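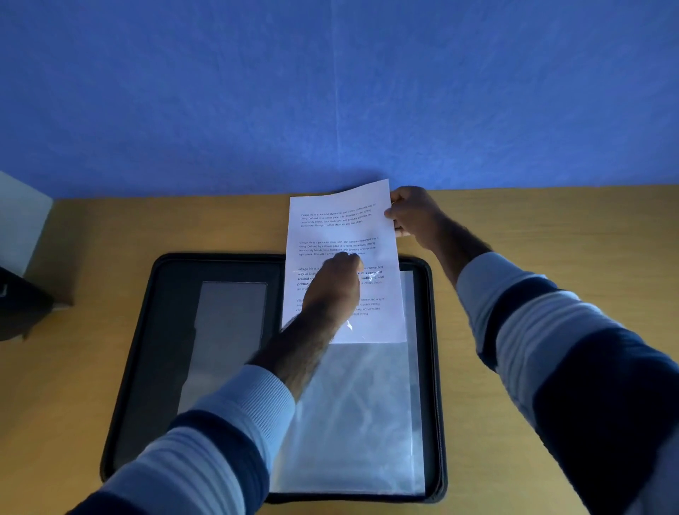 A printed page being put into a clear sleeve in a zippered folder.

What does "freedom of religion" mean?

Freedom of religion means that people can choose what they believe. They can belong to a religion, change to a different one, or have no religion at all. In many countries this is written into the law.

In the United States, it is in the First Amendment to the Constitution. The amendment says two things about religion. The government can't set up an official religion for the country, and it can't stop people from practicing their own.

What does "practicing" a religion mean?

It means doing the things that go with a belief. People might pray, sing, light candles, fast, wear certain clothes, or meet in a church, mosque, synagogue, or temple. Some people do these things every day. Others do them only on holidays.

Can a town say no to a new place of worship?

Sometimes. A town has rules for buildings, and they are supposed to work the same way for every group. The rules may cover parking, fire exits, or how tall a building can be. A town is not allowed to refuse a building just because it doesn't like the religion.

In the town of Billunlow, a small Hindu group wanted to turn an old furniture store on Mondal Street into a temple. The store had room for 464 people, but it had only 40 parking spaces. Neighbors were worried about traffic. At a town meeting, 72 people came to listen or speak.

Esperanza Peñalver lives next to the store. She goes to a Catholic church. "I asked where the cars would go," she said. "I would ask the same question if it was my own church."

The group agreed to share the parking lot at Nonska Hall on busy days. The town then gave its permission, and the temple opened in August.

What about school?

Students in public schools may pray quietly on their own, as long as they don't disturb class. Teachers can teach about religions, the way they teach about history. They can't tell students which religion to follow. Private schools can have different rules, and many of them are run by religious groups.

Do all countries have this freedom?

No. Some countries have one official religion but let people follow others. In some places, people can be punished for what they believe.

Words to know

Amendment: a change or addition to a law or constitution.
Fast: to go without food, or some kinds of food, for a time.
Worship: to show respect and love for a god or gods.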